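Manipulation Data Group - method review, minutes
Month: January
Place: Jeltham, small meeting room and remote
Chair: Pak-hei Tseng
Notes: Ka-ming Tang
Start: 2:05 p.m.

1. Minutes of the previous meeting
Accepted with one correction. Under item 4, "wrist pose" should read "fingertip pose".

2. Replay error on the Gallov arm
Tseng reported on the replay check. Hand-held gripper recordings were converted to arm trajectories and run on Gallov without any learned policy in between. The purpose is to separate errors in the recorded pose from errors in the policy.
Of 73 recordings, 17 failed at conversion. All 17 failed on the same test, a jump in estimated position between neighboring samples. The remainder replayed to the end. Final fingertip position was within tolerance except where the path ran close to the joint limit of the arm.
Fang asked if the jumps fell at a particular point in the task. Tseng said most came late, during release, when the operator turns the wrist quickly. The smoothing filter hides small jumps and should not be applied before the test. Agreed.

3. Time alignment
Gripper width and camera stream are still aligned by a fixed offset. Tang measured the offset again at the start and end of one long session and got a drift of 35 ms. A fixed value is not good enough for closing motions on thin objects. Two options were discussed: estimate the offset per recording from the closing motion itself, or add a sync gesture at the start. The gesture costs operator time and was skipped often in the last round. The first option will be tried on the existing recordings. Tang to write up the procedure before any new collection.

4. Filtering by outcome
No decision. Tseng prefers to keep recordings with a failed grasp followed by a recovery, with a label. Fang would keep them in a separate set and train with and without. Compute on Dratommont is limited this month, so the comparison waits.

5. Cluttered tabletop, paper cups
Discussion of the cup task, where cups lie in a pile and face different ways. Lamp light and reflections from nearby glass are left in on purpose - the baseline was trained under even lighting and its score drops when lighting changes.

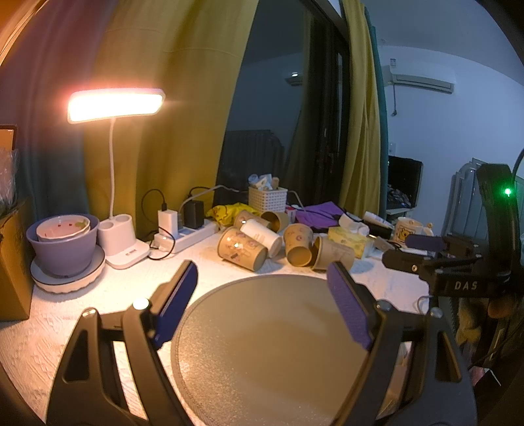
Fang objected that clutter and lighting are being varied together, and that a lower score could not then be assigned to either one. He asked for a block with the lamp off and the same cup layouts before any result is written down. Tseng accepted this. Layouts will be matched by overlay, tolerance to be set by Tang.
Scoring: a grasp counts if the cup is lifted clear and held for 2 seconds. Crushed cups are scored separately.

6. Actions
Tseng - rerun conversion test without smoothing, list failures by task phase.
Tang - per-recording offset, written procedure, overlay tolerance.
Fang - draft of the lamp-off block and the order of trials.
Outcome filtering carried over.

Closed 3:20 p.m.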